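Fruit labels on rolls or sheets for a small stand?
Small Sellers Board > Packing and Labeling

drutance_mel
We do gift boxes of fruit out of our shop and every piece gets a round sticker before it goes in the tissue. I've been buying sheets, and I'm down to the last few labels on this one, so it's time to reorder. I lean the sheet up against the wall at the back of the counter so I can grab with one hand and hold the pear with the other.
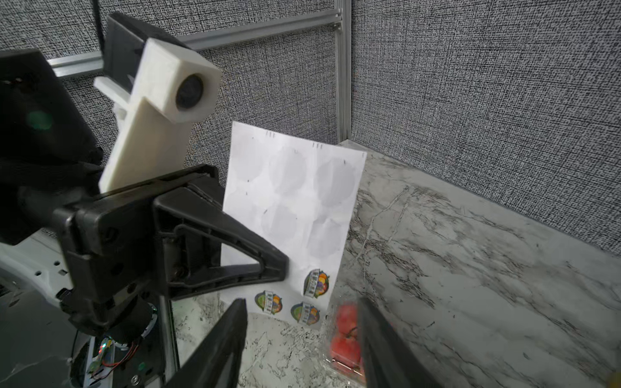

My question is whether to switch to a roll. Varnix has a roll dispenser for $299 and that feels like a lot for a shop our size, but my thumbnail is wrecked by September every year. Anybody made the jump?

Santeri Valtonen
Made it, went back. Rolls curl, and a curled label pops right off anything with fuzz on it. Peaches were a disaster! Stay with sheets and bend the backing a little under each label so the edge lifts by itself.

drutance_mel
Hm, I do bend it, but then it won't stay standing and I end up laying it flat on the marble. Flat is fine until the overhead light hits that shiny backing and I'm picking at a spot I already peeled (more than once, I'm embarrassed to say). Same problem with the colorful ones with the fruit all over them, and those are the ones customers like best, so I'm not giving them up.

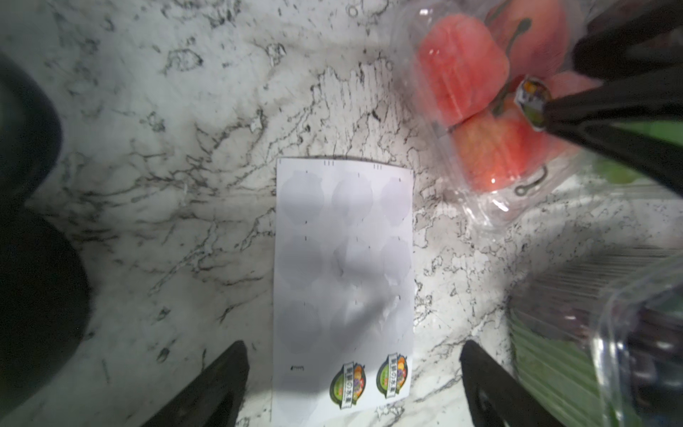

Zinhle Mokgethi
Sorry but I disagree with Santeri. We've had the smaller Ilie dispenser for 8 months, paid $198, and I'd never go back to picking at sheets. Curling was only bad on the last few turns of the roll. Store them on their side.

Santeri Valtonen
On their side in what, a fridge? Mine curled from day one.

Zinhle Mokgethi
A drawer. What brand were yours?

Santeri Valtonen
Osilden. The cheap ones, ok, fair.

drutance_mel
Ha. $198 I could maybe live with. Does it take wide rolls or only the small round ones?

Zinhle Mokgethi
Both, you slide the guide over. I'll measure the widest one we use when I'm in tomorrow.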